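About us

Gilex is a small company that tests whether machines can do dull jobs. We mean the properly dull ones: putting the shopping away, filling an order from a shelf, sorting the odd socks, moving a packet out of one tub and into another without squashing it. Makers send us robots, or claims about robots, and we find out how much of the claim survives a fortnight in our building.

The short answer to whether machines can do the chores yet is "some of them, slowly, if you tidy up first". The long answer is what our customers pay for.

How we started

Gilex was set up by Dale Chan, who had spent years buying equipment for a mail-order firm and had sat through a great many demonstrations. In every one of them the robot picked up a cube. Dale's firm didn't sell cubes. It sold tea, plasters, birdseed and refill packets of things, most of which sag, slide or fall over when you look at them. On one visit he asked whether the arm could manage a bag of birdseed and was offered a biscuit.

The company that came out of that biscuit has seven staff and one long room at the back of the Hiebert building, over the loading bay. There is a kitchen, which we use for testing and also for lunch, and there have been mix-ups. If you are visiting, come in by the side door and take the stairs. The lift works, but it has opinions about the second floor.

What we do

Most of our work is for shops, packing rooms and care homes thinking of buying a machine and wanting to hear from someone who isn't selling it. We ask what the job is. Then we ask again, as the first answer is usually "picking and packing" and the second is usually forty minutes long and involves somebody's uncle. From that we build a small version of the job on a table and set a machine to work on it.

We run each job 345 times before we write a word. A robot that does something well once has given you a nice video. By the end of a full run we know what it drops, what it crushes, and what it will stare at until someone comes over to help.

Our standard set of jobs is called Alano. It has four parts: picking, placing, folding and wiping. Picking is furthest along. Placing is close behind, provided you aren't fussy about which way up things land. Folding has improved a good deal and would still get a teenager told off. Wiping is the one that makers ask us to leave until after lunch.

On the table

The picking part of Alano uses plain plastic tubs and the sort of light packaging you would find in any cupboard. Stiff boxes are the easy end of it. Pouches are harder, with a narrow top, a wide bottom and no firm opinion about where their middle is. Stand one close to another and you have a fair test of any gripper, and of the patience of whoever is watching it.

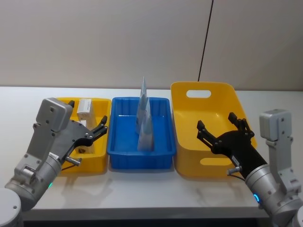
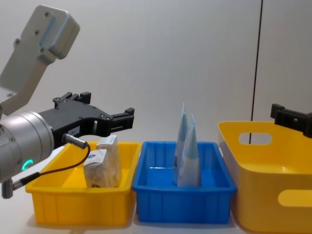 Small packages in the shallow yellow tray, pouches in the blue one, and the deep yellow bin on the right.

What we have learned so far

Shops first, houses later. A packing bench stays where you left it. The goods arrive in tubs, the tubs sit in a row and the lights are on. A kitchen has a cat in it. When people ask us when they can have a robot to empty the dishwasher, we ask them to describe their dishwasher, and they generally see the difficulty by the time they reach the cutlery.

Speed is the second disappointment. Visitors come expecting something out of a film and find themselves watching a machine think about a packet. We keep chairs for this. A slow machine can still earn its keep if it will carry on through the night without supervision, so the figure we care most about is how often a person has to step in. Makers don't tend to print that one on the leaflet.

Two arms are better than one, though less than twice as good. They have to be taught to keep out of each other's way, much like two people in a narrow galley kitchen, and they take it about as well.

We have also been wrong. Our first report said that no machine would manage soft packets for years, and we had to take most of it back within months. The original is pinned up by the kettle. Dale has initialled it.

Fluvorach

Our reports go out under the name Fluvorach, which was the only word everyone in the room disliked equally. There are 1308 subscribers. Each issue takes one chore and says plainly how well it can be done by machine, what had to be rearranged to make that possible, and whether we would spend our own money on it. So far we have spent our own money once, on a floor cleaner, and it is under the sofa in reception if you would like to see it.

The next issue is due in November and covers bagging up groceries. Eggs are included. We have bought a lot of eggs.

Who pays for all this

Our customers do, and the subscribers. Makers may lend us equipment and may read a report before it goes out, to put right any mistakes of fact. They may not change the result. One or two have tried, very politely, and we have kept the letters. Anything on loan is listed at the front of the report it appears in, along with the date it went back.

Working with us

If you have a chore that you suspect a machine could be doing, send us a description of it and, if you can, a box of the things involved. Please pick things that will survive the post. We will tell you within a week or two whether it is worth testing, and if the sensible answer is a better shelf and a trolley with four good wheels, we will say so and charge you nothing.

Schools and colleges are welcome to visit in groups small enough to fit round the table. We ask visitors not to cheer when a packet goes in. It puts the staff off.

Page last updated September 24, 2021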